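Gidgate Meals Program: Progress Report to the Urrego Fund

Period covered: through January
Prepared by Hamdia Bogale

We delivered 3000 meals this period, and 70 households are now on the regular route. Demand is highest in the Sarkero apartments. 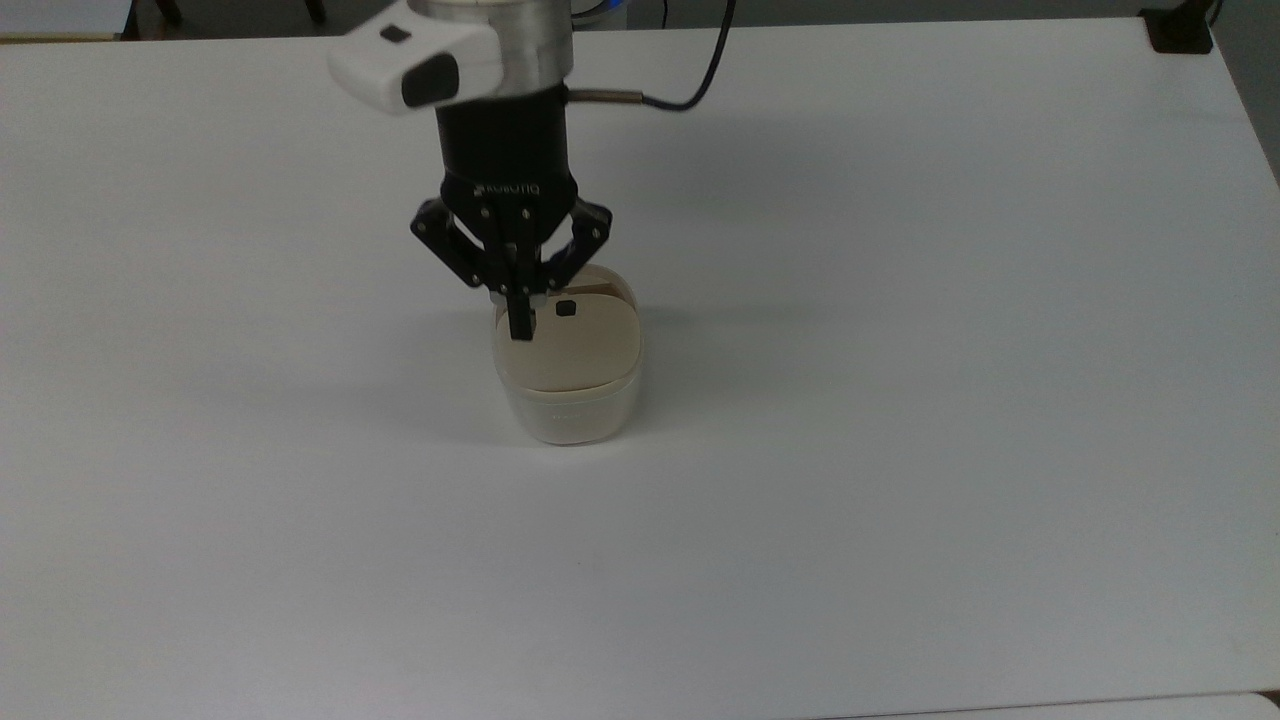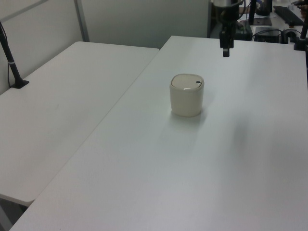
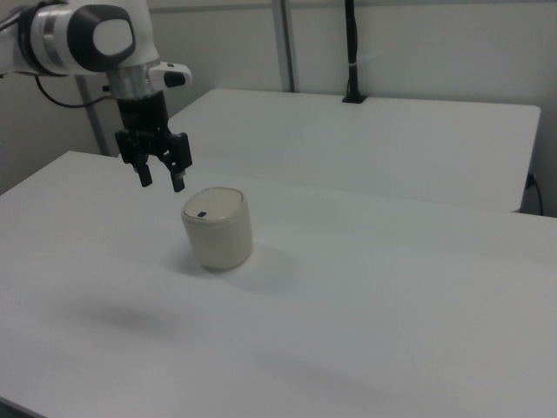

White tabletop, all three views.

Nilton Taipe took over the evening route in January. The second van needs new brakes, and we have moved $1000 from printing to cover it. There are 33 households on the waiting list. Elvira Espinoza will send the revised budget next month.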